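We use cookies to keep this site running and to see which posts get read. By continuing to browse you accept this. Accept | Settings

Teaching by hand, month two

I've been grinning about this for a week so I may as well write it up. The Dilari project finally has its own table, and I get to spend my afternoons showing a robot how to do things with my own two hands (well, with a pair of pinchers standing in for them).

Back in February I was still driving the arm by remote, with a controller in each fist and my eyes on a monitor. It works, and I'd still pick it for anything heavy, but wow, is it slow. A simple handover from left to right took me up to 90 seconds on a bad day, and my shoulders would be up by my ears the whole time. Fulvio Zanetti, who had been hand-guiding for ages over at Nomwood, watched me fumble a sponge and said "just hold the gripper yourself." So now I do!

What I love is how much of your own habit ends up in the recording. I always tilt my wrist before I close on something. I had no idea I did that until we played back a batch and there it was, every single time. Kálmán Kozma does the opposite, comes in flat and closes late, and his runs look so calm next to mine. We keep both styles in the set, because I want the robot to see more than one way of getting there.

We're at 349 keepers now. A keeper means a start pose we can find again, no long pause in the middle, and fingers that stay in view when they close. I throw out plenty. If I sneeze, it's gone. If I get chatty and drift, also gone, and I do get chatty.

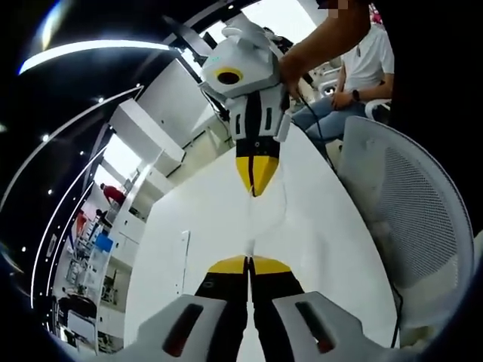 Page last modified: February, 4:10 pm

Tip to tip across the white table, yellow end toward yellow end, is my favorite way to work. You get a real feel for how close the fingers are when there's another pair right in front of you, and with 2 people you start to read each other a bit, like carrying a couch down the stairs. You do have to mind the cable. I have caught it with my elbow more often than I'd like to admit.

Next up is cloth. Kálmán wants to begin with napkins and I want to go straight to T-shirts (he'll win). I'm also rewriting my notes on start poses, and I'll post those once Fulvio has been through them with his red pen.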